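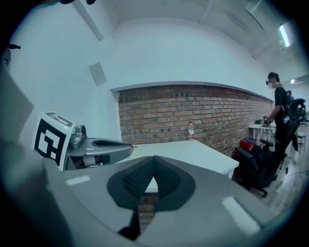 The gripper is the cheap part

Every budget for a robot project I have read starts with the hardware and ends with a line called "miscellaneous." I have come to believe the two should trade places.

Take the hand-held gripper. At Skivari we priced ours at 2186 dollars, argued over it for most of August, and felt very grown-up when we signed. Then came the pads. A rubbery pad with a dotted grip surface is a consumable, like printer ink, and you budget for it the way you budget for printer ink – badly. We put down 273 dollars for a year of them and spent 451 by spring.

The marker cubes get printed again every time one is scuffed. Chairs, tables and wall space appear in no quote, though the work is done by people, in a room, and the room sends a bill. Ceden's sales deck had one slide on operating costs. It was a photograph of a sunrise.

My proposal is dull. Whatever the tool costs, set aside another 2000 dollars before you order it, and don't let anyone call it contingency, a word that makes finance reach for the scissors. Call it pads. Call it furniture. We called ours Phase Two, and it was approved in an afternoon by people who had spent three weeks on Phase One.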